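Oct 7, 2026

Woke before the alarm and lay listening to the rain on the flat roof. It had stopped by the time I had the kettle on. Porridge, the last of the plums, and then an hour at the kitchen table with the parish map before I had to go out.

The map is the old Gostthorpe one, the field names copy, and I am still colouring it in. The aim is to get every field shaded by what was grown in it at the time of the survey: arable, meadow, pasture, wood. I thought it would take a fortnight when I began and I am now well into the second month. There are 625 plots in the apportionment and I have done the whole of the north side down to the beck. The south side is worse because the plots are small and the numbers were written by somebody in a hurry. I spent half the hour on a single figure which is either a 64 or a 69. If it is 64 it is Long Croft, meadow. If it is 69 it is a garden behind the forge. I have left it in pencil.
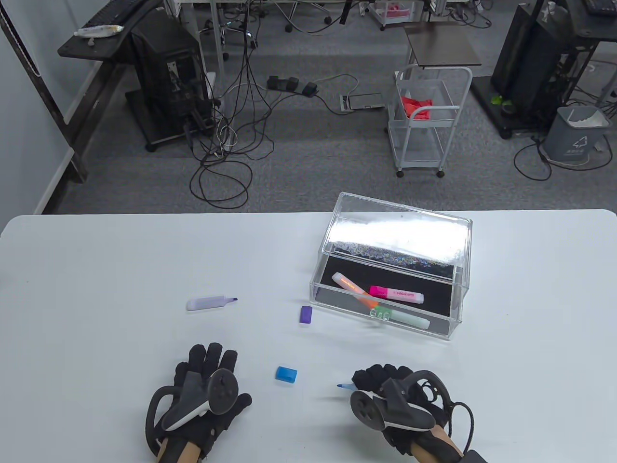 Colours are the trouble at the moment. I started with crayons, which looked right but came off on my sleeve, and then went over to felt pens. Arable is yellow, meadow green, pasture orange, and blue is for water and anything that floods. It is the same bright blue as that marker cap lying on the white table, and too strong for the paper really. It goes through to the back and makes the beck look like a motorway. I may do the rest of the water with a thin blue line down each bank and leave the middle white.

Took the ten o'clock bus to Bindholm for the record office. They have changed the lockers and you now need a pound coin that you get back, and I had only notes, so I bought a tea I didn't want. I had ordered two boxes. The first was the Pruremow estate rentals, and it was good. The tenants are listed by farm and not by field, but the rents are there for every year except two, and somebody has written remarks down the side. "Wet." "Very wet." "Asks for tiles." The tiles will be for drainage. I copied out all the remarks for the low farms and they match the fields I had down as rough pasture, so I feel easier about that corner of the map.

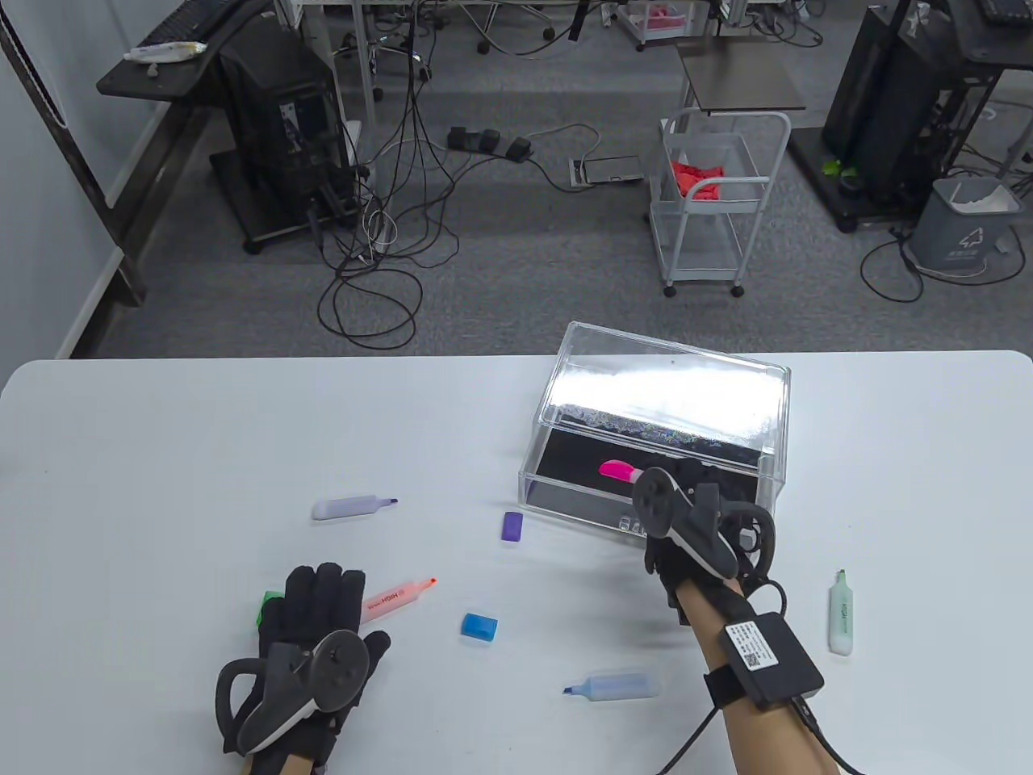 The second box was mostly bills for hedging and a bundle of letters about a gate. I read all of the letters. The gate stood between the glebe and the lane and was taken off its hinges more than once, and each side wrote to the agent blaming the other. The bundle ends without saying how it was settled. There is still a gap there now with no gate in it, I have walked through it often enough.

Had my sandwiches on the bench by the church. Cold, but dry. Cheese and pickle. Then to the stationer's for tracing paper, where they only had the small pads, so I bought a pad and shall have to tape sheets together. I also asked about a pale pink for the woodland. I know pink is wrong for trees but the green is taken and the brown I have is nearly the same as the old ink. They had none in the pale. I will look again at the end of the week.

Home on the three o'clock. The driver went round by Bangash because of the road being up and I saw the ridge and furrow in the field by the water tower, very clear with the low sun on it. I have been past that field for years in summer and never noticed. Made a note to go back with boots on. If the ridges run the way I think, the headland would be under the present hedge, and that would explain the odd kink in the boundary on my sheet.

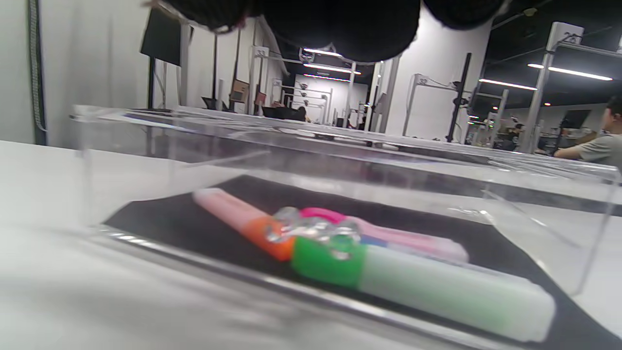

After tea I taped the tracing paper and ruled the edges. Did the three plots along Mill Lane and the orchard. Found I had coloured one plot twice, once as arable and once as meadow, and it is now a sort of lime. I checked the schedule and it is meadow. It will have to stay as it is unless I do that sheet again, and I am not doing that sheet again.

The local history group want to hang the map for the November meeting. I said they could have it, finished or not. The hall has one long wall without radiators and it should fit there if the noticeboard is moved along. I need to write a key as well, in letters big enough to read from a chair.

Paid the water bill. Put the bin out. The back gutter is dripping again over the coal bunker and I must get the ladder to it before the leaves come down properly. Bed at ten with the rental notes, to go through the wet farms once more.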